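Planning for a countertop robot: your questions

How much should a small office set aside for a first year?
We wish we could give you one figure! The Ridimora lease is only part of it. Ask for the setup visit, the spare grippers and the yearly checkup on separate lines, and keep a bit back for cups and trays.

How long is the wait?
Orders in by 31st March ship from Totano in 11 weeks. Anything later moves to the July batch - worth knowing if your budget year ends in between. 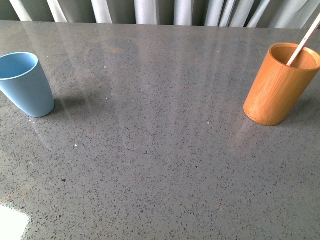

Issue 7

Do we need a special counter?
Most people keep the one they have. Speckled stone with a good shine, with a blue cup at one side and an orange one at the other, is a perfectly fair place to plan around, but do mention the shine when you order, and tell us if you have bright windows, so we can quote for the glare filter.

Lease or buy?
If you expect to keep it past the first contract, ask Lumanlan for both prices and take your time over them. Buyers pay for their own repairs after the warranty, and leasing folks don't.

Can we add a second arm later?
Yes, the Danis base takes two - just order the wider mount at the start.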